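Reading time: 5 min

June, 6:40 in the morning

Slept badly and came in early to go through yesterday's numbers before Everett Haddad gets here and starts asking for them. Putting it down in order while I still have it.

The question for this block is narrow. When a policy is trained to put items back on a raised shelf, does it help to add data recorded with a handheld gripper, where there is no arm at all, to the data recorded by teleoperation? Whiteley reported that it does for items on a flat table. Our suspicion was that the shelf changes the answer. A person holding the handheld device comes in from wherever the wrist is comfortable. The arms can't. They have to get over the board without clipping the posts, and the elbow has to go somewhere.

Item set is unchanged from May: cans, the amber glass pieces, the brass candlesticks. The glass is the hard class for depth and the candlesticks are the hard class for grasping, so between them we get most of the failure types we care about. The stand is the one we call the Bustasen, two levels if you count the table, open underneath.
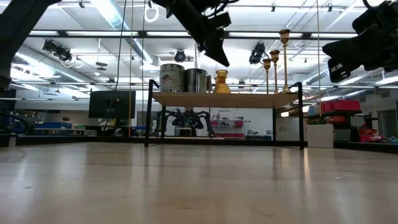 Training mix A was 900 teleoperated episodes and nothing else. Mix B was the same 900 with 3,000 handheld episodes added, relabeled into the arm's base frame. Same network, same number of gradient steps, same seeds. I ran 136 evaluation trials on each, interleaved so that drift in the room lighting would hit both equally. We still have the streak off the tabletop finish to deal with. I have stopped trying to get rid of it and now just log the state of the lights with every trial.

Mix B was better on the approach. It got to a usable pregrasp more often, with less hunting above the item, and on the candlesticks the difference was large enough to see without a plot. It was worse on the place. The typical failure is that the wrist arrives over the board at an angle a human would be happy with, the solver clamps the elbow joint, and the fingertips end up short of the target. The item then goes down on the front edge of the board or gets released early.

So adding the handheld data moved the errors from the first half of the task to the second half. The overall success rates came out close enough together that if I had only kept the final score I would have written "no effect" and gone home. Note to self: keep the stage labels, even though scoring them by hand takes most of an afternoon.

Everett's explanation is that the relabeling is at fault and that the handheld trajectories are fine. He wants to filter out any handheld episode where the solver has no solution inside the joint limits for the full path. My objection is that the filter will take out mostly shelf episodes and leave the easy table ones, and then we are back to Whiteley's setup with extra steps. We argued about it over lunch and settled on running both: hard filter, and a soft version that keeps the episode but masks the action loss on the unreachable segment.

There is also the plain alternative, to collect handheld data with the arms' limits in mind. We tried a short session of this. The operator works with the arms parked over the table so that the awkward directions are obvious, and comes in low from the front edge. Start states are deliberately messy, with candlesticks tipped over and items well away from the shelf, to match what the policy is given at evaluation.

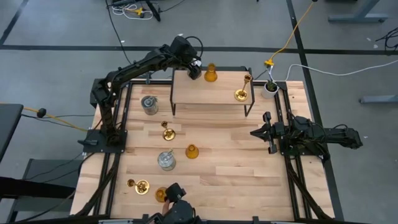 Handheld collection at the front edge, both arms in place, items spread below the shelf.

One thing I had not considered is that the lying candlestick is a different problem from the upright one for the handheld device. Upright, people go for the stem. On its side, some go for the stem and some go for the rim of the base, and the two strategies need different wrist rotations to finish upright on the board. The policy trained on mix B averages them near the decision point and dithers. Timo (the annotation tool, which I still think needs a better name) has no field for grasp location. I added one last night as free text and will regret it when I have to parse it.

Calibration: the left arm was off by 7 mm in height at the far side of the table when I checked after the last trial. It was inside tolerance at the start of the block. I don't know when it moved. The interleaving means it shouldn't favor either mix, but it may explain part of the short placements and I can't rule it out from the logs. The touch-off goes at the start and the middle of each block from now on.

Rollex quoted for stiffer mounting plates. Expensive, and the lead time runs past the deadline. Left it with Everett.

Plan for today:
- redo touch-off on both arms, write the offsets in the log before anything else
- hard filter run, start before 9 so it finishes overnight
- soft mask run queued behind it
- rescore the early-release failures from mix B, I was inconsistent on what counts as "on the board"
- reply to Whiteley about their elbow limits

7:25. Everett is here and has already found the plot with the wrong axis label.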